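Progress report to the Rarkell Fund
Delicates bench, Fumard Laundry
Sunday, December 12, 2021

We were asked for a plain account of where your money has gone since the summer and what it has meant for the people who work here, so I have tried to keep the technical side short. Anyone who would like the longer version is very welcome to come and have a cup of tea with us and see the bench running.

First of all, thank you. The second payment reached us in August, just as we were moving the bench away from the boiler wall, and it meant we could do the move properly and pay for the new extraction at the same time. The packing side has felt like a different room ever since, and several people have told me they go home less tired, which I was very pleased to hear.

Most of you will remember how the work went before. Guests' own washing comes down to us from the hotels in zipped mesh bags, and every bag has to be opened, emptied and checked before anything goes near a machine. It is fiddly work on small zips, done standing up, and it was always the job people asked to be moved off by the middle of a shift. We had 26 people on the rota for it, nearly all of them part-time, and between them they were opening bags for hours at a stretch. Sore thumbs and wrists came up in every staff meeting I can remember, and I have been here a good while.

The two arms from Grundetti now share that job with us. One arm steadies the bag at the top while the other works at the zip and the opening, and whoever is on the bench deals with whatever the arms have trouble with. We started with the stiff square bags, which were easy enough, and moved on to the round ones in the autumn. Those have been much harder than we hoped. The mesh gives way under the grip, the flap flops over, and thin straps have a way of finding the zip just when it matters.
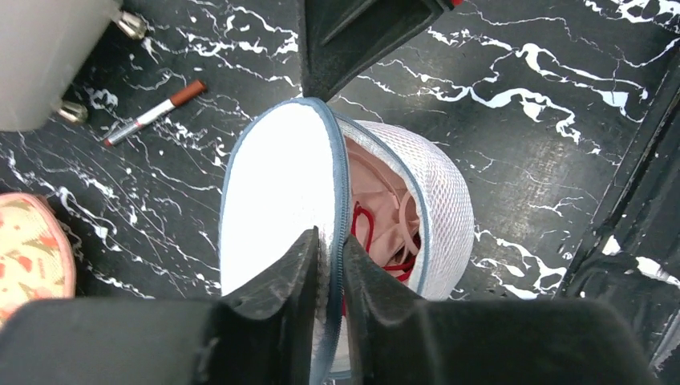 Straps are still our biggest worry, if I am truthful about it. A bra strap or a bit of cord caught in the teeth will stop the job, and quite rightly, as we would far sooner have a pause than a torn garment and an upset guest. Chevalier, who look after the software for us, have changed the way the grip closes so that it takes hold more slowly, and the staff have been a great help in telling them which kinds of clothing cause the bother. Much of what has improved has come from those conversations at the bench - I do wish we had started them earlier.

As for numbers, between the August restart and the end of last month 3414 bags went across the bench. Of those, 2462 were opened and emptied without anyone needing to step in. The rest were finished by hand. I know the original plan had us further along by now, and I would rather tell you so plainly than dress it up. The round bags account for most of the shortfall.

Now for the people, which is the part I care about most. There have been no job losses and none are planned. Eight of the staff have finished the training to run the bench on their own, including clearing a jam and restarting safely, and they have moved up a pay band for it. Others have gone across to mending and to the checking table, where we had been short for ages. The bench rota now changes every two hours so that one person isn't left minding it all morning.

It hasn't all been smooth. Some of our longest-serving staff were worried at the start, and one or two still don't care for it. They miss the chat, for one thing, as opening bags used to be done with everybody round the same table, and the bench is a quieter sort of job. We have brought the morning break forward and put all the sections on it together, which has helped a little. The noise of the arms was a complaint too, though much less so since the move.

For the next few months we would like to spend what remains of the grant on softer finger pads, a second round of training for the evening shift, and a few more days of Chevalier's time on the round bags. We would also like to keep a small amount back for relief cover, so that people can train during paid hours and still have their shifts filled. The spending sheet is attached, and the training records can be sent on if you would find them useful.

With warm thanks from everyone at Fumard,
The Laundry Manager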